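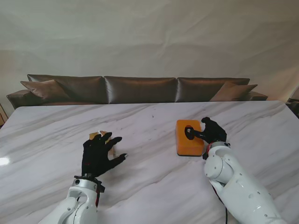 I have owned the brown sofa for going on six years now and I think I have finally made my peace with it, so I'm going to tell you about that, and about the marble, and probably about my mother-in-law's opinions too. Get a coffee.

When we first moved in I wanted linen. Everybody wanted linen that year! I had a folder of pictures with pale, rumpled, expensive-looking sofas in them and not one of those pictures had a sofa with a shine on it. Then Demetrio's aunt was moving down to the coast and offered us hers, and we had exactly no money left after the closing, and so we said thank you very much and went to get it with a rented truck. It is long and low and bronze-brown, and glossy, almost like satin, and the first evening we had it I sat on it and slid forward a good two inches and said a word I won't put on the blog.

The thing about a shiny sofa is that it changes all day long. In the morning it's nearly the color of strong tea. By late afternoon, when the sun gets around to that side, the tops of the cushions and all the seams light up and it goes quite metallic, and if you've got a headache you'd rather it didn't. I fought this for years. I tried throws (they slid off). I tried a fitted cover that I ordered from a place called Wovuvero, and it cost me 214 dollars and bagged at the corners like an elephant's knees. Soledad Blackwood from my old office came for lunch, took one look at the cover and asked if we were having the painters in. I took it off the same night.

What helped in the end was doing less. I had far too many pillows on there, stripes and florals and one with a heron, and last March I took every one of them away and put back just the two taupe ones, a shade lighter than the sofa itself, one tucked into each corner. I tip them so a point sticks up. Demetrio says they look like they're about to get up and leave, but he hasn't moved them. The three big back cushions get pulled forward and thumped when I vacuum, and that's the whole of the upkeep, apart from a soft dry brush along the seams where the crumbs collect.

Then there's the white fabric behind it. I put that up when I couldn't settle on a paint color, as a stopgap, and I've grown so fond of it that the paint cards have gone in a drawer. I've been asked (twice now, by email, hello to you both) whether I iron it. I do not! I ironed it once, when it was new, and it hung there flat as a bedsheet and looked like one too. With the creases left in, it catches the light in soft grays and creams and takes some of the glare off the sofa, or at least gives your eye somewhere quieter to go.

And the marble. Oh, the marble. I know it's a lot of table to put right in front of a sofa, and people with shins have told me so. But I'd wanted white marble since I was a girl and used to do my homework in the back of my uncle's bakery, and when Boris Angelovski, who fits kitchens, told me he had a top going spare from a canceled job, I was over there before he'd finished his sentence. It's white with soft gray veins that mostly run on the diagonal, and I'd look at it all day if I were let.

It does show everything. Every speck, every smudge, every ring from every glass put down by a person who was shown where the coasters live. I wipe it with warm water and a tiny drop of dish soap, then go over it again with a dry cloth, and half an hour later it has specks on it again. No vinegar and no lemon, ever. I learned that from a salad dressing, and the dull patch is still there if you know where to crouch. I've stopped chasing every last mark, though. It's a table, and we put things on it.

My mother-in-law thinks the room wants a rug, something red. She may be right. I've been looking at a wool one by Hägglund that I can't afford and a cheaper one that sheds, and if any of you have lived with a red rug and a brown sofa at the same time, please write and tell me how it went - I'd want to know about the shedding especially.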